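Wellura Handling Trial: Progress Report to the Distau Fund
Reporting period ending November 28, 2020
Submitted by the project office, Grimitz

1. Purpose of this report

This report covers the second stage of the Wellura project, which looks at how hand-held grippers can be used to record everyday kitchen handling tasks for later use in training robot arms. The main item in the period was the demonstration at our Grimitz workroom, required under the grant agreement before the third payment is released. Spending, outstanding work and two requests to the Fund are set out at the end.

2. Position against plan

Recording started in February, as planned. At the close of the period the project holds 2,751 recordings that have passed checking, spread over 36 tasks. The plan called for 50 tasks by this point. The shortfall lies almost wholly in the two-person tasks, where one operator steadies a container and the other works on it. These take longer to rehearse, and a recording is discarded if either operator's track is lost.

Single-operator tasks are complete and no further recording is proposed for them, apart from repeats requested by Esposito, who are carrying out the training work under a separate contract.

3. The demonstration

Twelve visitors attended, in two groups. They included staff from the Fund, the Esposito team and the two neighbouring workshops. Each group was given a short talk on safety and on the recording method, then moved to the table for the live part. No robot arm was run. The arm remains with Esposito, and its first trial on our tasks falls in the next stage.

The live part was made up of lidded container tasks. We chose them on the ground that they are the least reliable part of the collection at present, and the Fund had asked to see work in progress. Operators worked at normal speed and repeated tasks on request.

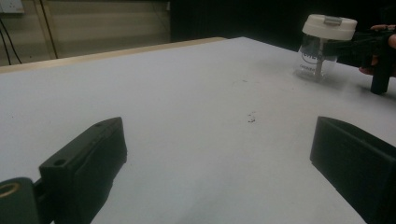 Demonstration table, Grimitz: clear jar with screw-on lid held by one operator, second gripper in the foreground.

The holding operator is asked to grip high on the body, just under the lid, and to keep the finger upright. A lower grip was used in the first stage and was given up when tall containers tended to tip as the lid was turned. The working operator then approaches with the fingers wide open. Start distance between the two grippers is deliberately varied from one recording to the next.

Visitors asked whether the plain white tabletop made the tasks easier than they would be in a home kitchen. It does. The collection was specified with a plain surface for the first two stages, with patterned and cluttered surfaces to follow. Esposito have asked that at least part of the cluttered set be recorded with the same containers, so that the effect of the surface can be separated from the effect of the object. We agree with this and have altered the stage three task list accordingly.

A second question concerned cleaning. The table is wiped between sessions but small marks and specks do get into the recordings. Esposito have no objection to this and would prefer that we did not edit them out.

4. Lid tasks

Placing a lid remains the hardest single movement in the collection. The difficulty is mainly one of view: the camera sits on the gripper, and a wide lid brought in close hides most of what it is meant to land on.
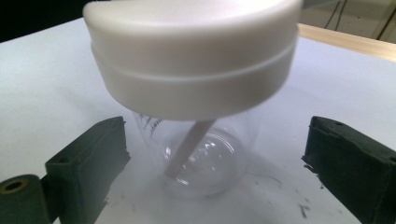 Success in the lid tasks is judged by the checker from all available tracks, and a recording is passed only when the final position of the lid can be confirmed. Under the old rule a single view was enough. That rule was dropped after a review of the first-stage material, in which a number of recordings had been passed on the strength of a view that did not show the rim at all. Transparent vessels add to the problem. With the large white lid above the clear cup, only the lower part of the cup is left in sight, and the pale stick leaning inside it runs up behind the edge of the lid, so that its top end cannot be located from this view. A stick standing higher than the rim would stop a lid from seating, and the checker needs to know which case applies. We have therefore added a field to the checking form for contents that may reach the rim. Printed scales on measuring vessels were considered as a height reference, but they blur at close range and will not be relied on.

5. Equipment

The grippers have performed adequately. Finger coverings wear at the edges and are now inspected at the start of each session. A covering is replaced when the wear reaches the gripping face; fraying elsewhere is noted and left. Spare coverings are in stock for the remainder of the stage.

Battery life fell short of a full session on one unit. It has been returned to the supplier and a loan unit is in use.

6. Feedback from visitors

Comments were collected on paper at the end of each visit. Most concerned the length of the opening talk, which was thought too long. Several visitors would have liked to try a gripper themselves. This was not covered by our insurance on the day and will be looked into before the next visit.

The Fund's staff asked for a plainer account of how a recording is rejected. A one-page note is in preparation.

7. Spending

Spending is within the approved budget under every heading. There is an underspend on travel, and we request permission to move it to operator hours.

8. Next stage and requests

The remaining two-person tasks will be recorded first, followed by the cluttered surface set. The Fund is asked to:

approve the transfer from travel to operator hours;
confirm that the outstanding tasks may be carried into stage three without change to the payment schedule.

The updated task list and the revised checking form are attached as annexes A and B.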